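# The Hands That Teach the Folding Line

At six in the morning the laundry hall in Vernesthorpe is already loud. Carts come in from the hotels on the coast, and the first shift starts to sort. Bok-nam Song has worked here long enough to know a hotel by the smell of its softener. For most of those years she folded. Now, for half of each shift, she teaches folding, and her students are machines.

The company is called Grana. It washes linen for hotels and small clinics, and it employs 122 people in this building. Last November it signed a contract with Nustier, a young robotics firm, to automate part of the finishing work. The big flat ironers have been automatic for a long time. What was left for people was everything soft and irregular: the fitted sheets, the robes, the table covers that arrive twisted like rope.

"We were told in the canteen, between the soup and the second dish," Song says. "I thought, so this is the end of my job. Then they asked who wants to hold the grippers."

The grippers are light devices with a handle and a pair of jaws. A person takes one in each hand and does the work as usual, and the movement is recorded. Later the recordings are used to train the robot arms. Nustier calls this work demonstration. On the floor everybody says "showing."

Six workers volunteered in the first week. Their pay went up by one grade, which had to be negotiated, and Kyung-tae Maeng did the negotiating. He drives a forklift and has represented the floor staff for many years. He was against the project at the beginning, and he is still careful with it.

"If you give away how you do a thing, you should be paid for it more than once," he says. "The company pays for the hour. But the recording stays after the hour." The agreement he reached says that no one on the finishing team can be dismissed because of the new machines before the contract is reviewed. He wanted a longer period. He also wanted the workers to see their own recordings, and this he received.

Ro-un Seok manages the project for Nustier and spends three days of the week in Vernesthorpe. She keeps the numbers on a whiteboard near the door: 1,464 folds recorded for the large cloths, of which 1,137 were accepted for training. The rest were rejected for reasons which the workers sometimes find unfair. A corner was hidden. A hand stopped for too long. Somebody sneezed.

"In the beginning they folded too nicely," Seok says. "They wanted to show us their best. But the robot must also learn what to do when the cloth is bad."

So now the cloth is dropped on purpose and left with its creases, and the demonstrator must begin from there. Song finds this difficult. She has spent her working life preventing such creases. She also says it is the first time that anybody from an office asked her why she takes the far corner first.
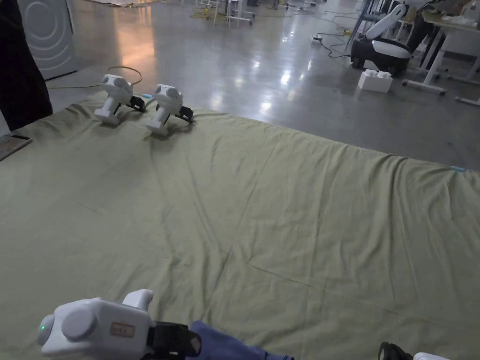 Issue 122

*Training with handheld grippers. The green cloth is spread on the floor, with a second pair of grippers resting on it.*

Not everyone is satisfied. Myrtle Ostrowski, who supervises the night shift, says the project has divided her team into those who show and those who carry. The demonstrators sit down more often and are less tired. The others have the same carts as before, with fewer hands to push them. She has asked for two more people and received one.

There is also the question of the body. Hwa-young Gil, a physiotherapist who visits the laundry twice a month, was glad to hear that the lifting would be reduced. Now she sees other complaints, mostly in the thumb and the wrist. She advises short turns with the grippers and a real pause after. The turns became shorter in spring. The pause, she says, depends on who is watching the clock.

The first two robot arms are working at the end of the line, on pillowcases only. They are slow and they do not get bored. When a pillowcase arrives inside out, a lamp goes on and a person comes to help. The workers gave the arms one name together, Vasylenko, after a foreman in an old television series who always called for assistance.

Song watches them sometimes on her way to the changing room. She says she can recognize her own movement in one of them, a small shake before the cloth is laid down. Her mother taught it to her, with bedsheets, in a yard.

The contract will be reviewed in November. Maeng has already started his list of demands, and the pause after each turn is on the first line.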